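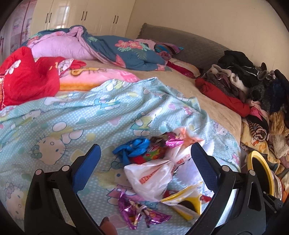 On June 9, 2019, Afia Asante wrote:

> Dear all, my daughter's favorite blanket has gone stiff and a bit scratchy on one side, and she has noticed, so now we have tears at bedtime. I wash it every other week with everything else, on warm, and it goes in the dryer with the towels. Is it the dryer or the soap? And does anyone have a way of getting a blanket back off a child for long enough to wash it properly? I have tried waiting until she's at school but she always seems to know.

Hello Afia, and hello to everyone else on the Randeo list – it's been a while since I wrote, I've been reading along over breakfast and meaning to answer half of you.

My money is on the soap, with some help from the towels. I did exactly the same thing for years. You pour in a capful because the bottle has a cap, and the blanket soaks it up and never really lets go of it. We moved out to Plokow in April and the water there is a good deal harder than what I was used to, and within a few washes everything on the kids' beds felt like a doormat! My sister-in-law told me to skip the soap altogether for one wash, just plain warm water and a good slug of white vinegar in the rinse, and then look through the door of the machine. There were suds. No soap in it at all and there were suds, from all the stuff left over from before. I did it again the next day and there were fewer, and after that the blankets were soft enough that my youngest stopped sleeping on top of hers.

So now I use 2 tablespoons of liquid for a full-size blanket and that's it. No fabric softener either, I know some of you swear by it (sorry, Hjaltested branch) but on our things it leaves a sort of coating.

As for the dryer, I'd take the towels out. They hold their heat so long, and they rub. I put a blanket in by itself on low for 25 minutes, take it out and shake it hard, and then hang it over the banister for the night. If yours has a printed side, turn it in before it goes in. The old Urkley dryer I had in the last house only knew one temperature, so in those days it was the line or nothing, and to be fair the line did a lovely job in anything but January.

Getting it away from her is the harder question. What worked here was letting her press the button. She carries it down, she puts it in, she picks which peg it hangs on, and there's a second blanket on the bed already before the first one leaves, never after. My middle one used to sit on the laundry room floor for the whole cycle with a book. It took over 90 minutes and he didn't mind a bit.

Do let us know how the vinegar goes, Afia. And if anybody has had luck with those wool dryer balls please write in, I bought a set and the dog has two of them under the couch already.

Love to all,
Maureen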